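# About Vemix

Vemix takes in retired office servers, strips them and sells on the parts that still work. We opened our workshop in Eludby in February, with one bench and one arm. We now handle 500 machines a month.

People often ask whether a robot can do this job yet. Our answer is: some of it.

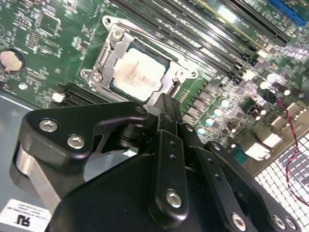

*The gripper beside a processor socket.*

Lifting and placing go well on boards the arm has met before. A new layout takes us 12 days to set up. Screws are slower than we would like, and cables are still done by hand.
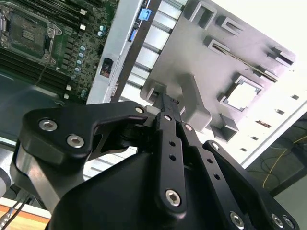
Our fitters work at the next bench and take over when the arm stops. A good fitter clears a server in 30 minutes. The arm needs longer, but it can run in the evening.

Processors are the part customers ask for most.
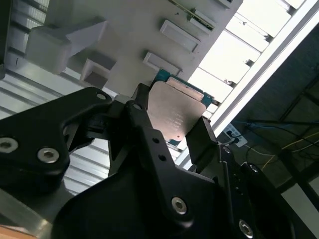
Each one we sell is checked and boxed at our Flida store. We do not sell parts that fail a test; they go for metal recovery.

We are also asked about washing-up and folding clothes. We don't work on those. A kitchen changes every day and a server case mostly doesn't.
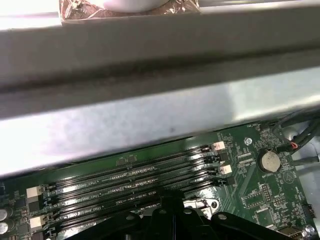
Memory is sorted by size and sold in lots of 600. Trade buyers can collect from Eludby or have orders sent by Demchenko, our usual carrier.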